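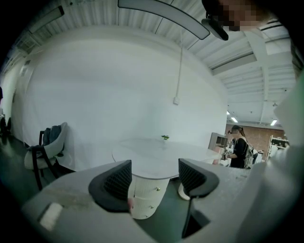

How should a shared lounge table be cared for between meetings? It should be cleared and wiped with a soft, damp cloth at the end of each booking, and bags should be kept off the top.

Search this site Enter keywords Go

Workplace > Shared Spaces > Interviews

May 20, 2026 – by the Flukwood Facilities Office

The furnishings coordinator for the Flukwood building met with this office to discuss the oval table and the seating near it. The white table, on its pedestal base, was selected from the Pusico line after a review of 14 models.

"We wanted a top without corners," the coordinator said. "People pass through with backpacks on, and the old square tables were always being bumped."

Asked about the small green plant at the center of the table, the coordinator said that it should stay where it is. "It gives the room some color against the white wall. Staff may move it for a meeting – we ask that they put it back."

Chairs with white shell seats and wooden legs may be used at any table on the floor. Backpacks may be hung on a chair while its user is present. Items left overnight are taken to the Kang desk and held for five days.

The open shelving by the brick wall will be relabeled in October. Requests for compartments may be submitted to the Kang desk, with a limit of two per team.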